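How I changed the number plate lamps on the old van

My van is a Stestier, and I have driven it for eleven years. In June 2022 it failed the inspection for a very small thing, the two lamps over the rear number plate. One was dead and the other was so weak that the inspector, Mr Charvát, had to put his hand around it to see that it was burning. He gave me 28 days to repair it and come again.

I am not a mechanic. I learned most things from my neighbour Ctibor, who had the same van before me, and the rest from making mistakes. So please read this as the notes of an owner and check everything for your own model.

The first surprise was the price. A complete lamp from the dealer must be ordered with the whole handle of the rear door, and for this they asked 1157 crowns, without the work. Ctibor told me to try Mikuš, the parts shop behind the railway station. They sell lamps from a maker called Griltenon which fit the same opening. I bought two, and also a little tube of contact grease.

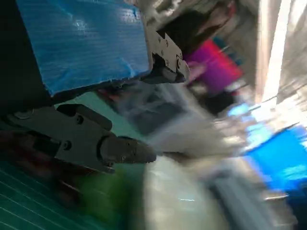 Taking out the old lamps

On my van each lamp is held by one spring clip, on the side nearer to the middle of the door. You push a flat screwdriver in the gap, press towards the outside, and the lamp should come down. The first one came down. The second did not want to move, and I was afraid to break the paint, so I sprayed a bit of oil in the gap and went to have lunch.

After lunch it came out, but without the clip, which stayed inside the door. I could hear it when I opened and closed. It took me almost an hour to fish it out with a magnet on a wire, and I did not need it any more, because the new lamp has its own clip. I simply could not live with the noise. 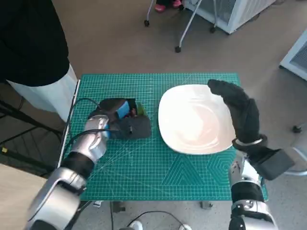 The plugs were green inside from old damp. I cleaned them with a small brush and contact spray and waited until they dried. One wire had a crack in the insulation exactly where it bends when the door opens, and I think this was the real reason for the dead lamp. I cut out the bad piece and put in a new one, 25 centimetres long, so that it is not under tension. If you do this, use a joint with a heat sleeve. Ordinary black tape becomes sticky in summer and falls off in winter.

Then I pushed in the new lamps and switched on the side lights. The left one worked at once. The right one worked when I turned the bulb around, as it was an LED bulb and these care about plus and minus.
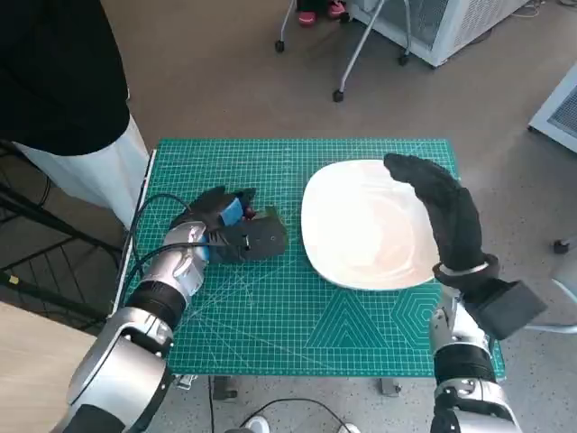
The white plate on the green mat.

Some remarks for those who want to do the same. Look at the rubber seal before you pay. In one of my boxes it was missing, and Rozália at the shop changed it without any discussion. Check also that the bulb is white, because a bluish one can be refused at the inspection. Kwadwo, who reads this blog and has the longer version of the van, wrote me that his lamps are fixed with screws, so the screwdriver trick is not for him.

I went back to Mr Charvát on the Tuesday. He looked at the plate from two steps away, wrote something in his paper and asked me when I plan to do something with the rust on the sill. I have put this on the list for November.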